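Two arms and a table: what we'd be paying for
Gallery and notes, January 2022
Faraji Temba

I was asked to put something on the site before the equipment budget goes round for signatures, so that people who have only seen the spreadsheet can see the kit too. I'm the one who has been grumbling about the spreadsheet, and I may as well grumble where everyone can read it.

The proposal in short: a second two-arm sorting bench for the Nivmont unit, ordered through Velteo, with the framing and curtains bought separately from Krasniqi. The task is putting small jars and bottles into the right bins. Anyone who has packed a shelf will have a view on how hard that is, and anyone who has tried to get a machine to do it will have a different one.

Click through for the large versions. Captions are mine and so are any complaints in them. 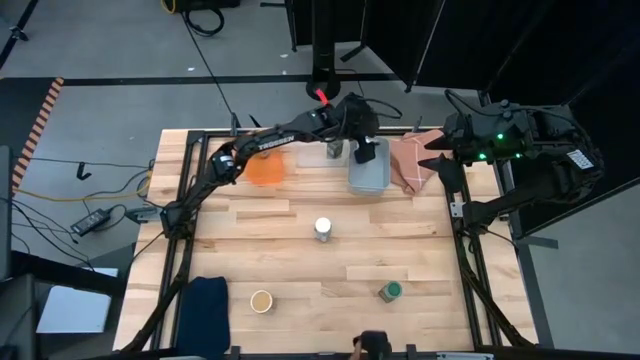

Both arms over the table, with a can, a paper cup and a green-lidded jar out on the wood. The frame and curtains are a separate line in the budget, and people keep forgetting to add it on.
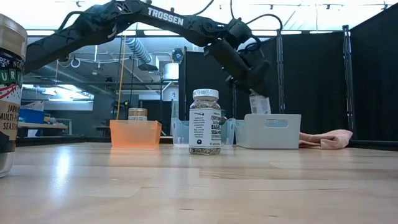 Seasoning jars, the big one nearest. Groceries are the cheapest part of all this by a long way.

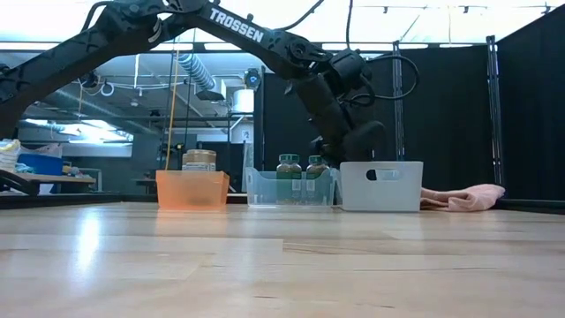 Three green-capped bottles in the clear bin. The bins cost next to nothing. The arm over them does not.
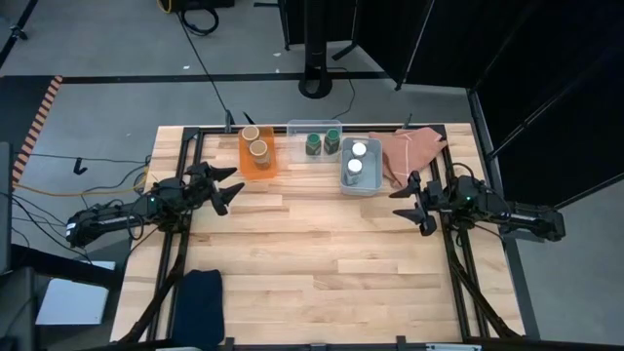 Two jars or bottles to each container, and both grippers open. Have a look at how much cable there is on the floor and the arms before you tell me installation is a morning's work.

Now the money. The Velteo quote has a headline figure that everybody repeats in meetings, and I have stopped arguing with it. It is probably fair for what it covers. What it covers is arms, mounts and one day of setting up. It leaves out spare gripper fingers, replacement cables, the table, lighting, a computer that can keep up, and the hours of whoever sits there moving jars about while the thing is being taught.

I went through our own log for the first bench, from September to the end of the year. We recorded 3,654 attempts at picking and placing. Of those, 1,074 were marked as needing a person to step in, which covers everything from nudging a jar upright to stopping the run altogether. You can read that as promising or as dreadful depending on what you were promised. I was promised a good deal better. The supplier's view is that our jars are awkward. They are jars. They're what we said we wanted to sort, in writing, before anybody ordered anything.

Spares are my other worry. We've had three cable faults on one bench and the budget line for spares is £300, a figure carried over from an older plan with one arm in it. I'd like to see it worked out again from the start, by someone who has priced a wrist cable and paid the postage.

Then there is Kalard. For anyone who missed it, Kalard is the software that schedules the runs and keeps the records, and the licence is charged per arm, per year. Two benches means four arms. The draft budget has it down for two. I've pointed this out twice and been told it will be "picked up in negotiation". Perhaps it will. I would still write down the full cost and be pleased later if it comes in lower.

I'm not against a second bench. The first has been useful in ways I didn't expect, mostly in showing us how vague our own instructions were – "put it in the bin" is no help at all when there are several bins. But I can't find anyone who will tell me what the second one does that the first one can't do on a longer day. If the answer is that two teams need it at once, fine, show me the bookings. Last time I looked there were whole afternoons with no name against them.

What I'd ask for before anyone signs:

A quote from Krasniqi for framing, curtains and floor tape together, with delivery.
The Kalard licence at the four-arm price.
A spares list with part prices against each item.
A named person for the setting-up weeks, and their hours taken off something else.
A figure, agreed now, for how many stepped-in runs we would put up with after six months – and what happens if we go over it.

That last one won't be popular. It wasn't in the first proposal either, and so we have spent a fair bit of time since arguing over whether the bench is doing well.

Comments to me by email please, or catch me in the Nivmont office. The spreadsheet is in the shared folder, second tab. Ignore the first tab, it's the old one.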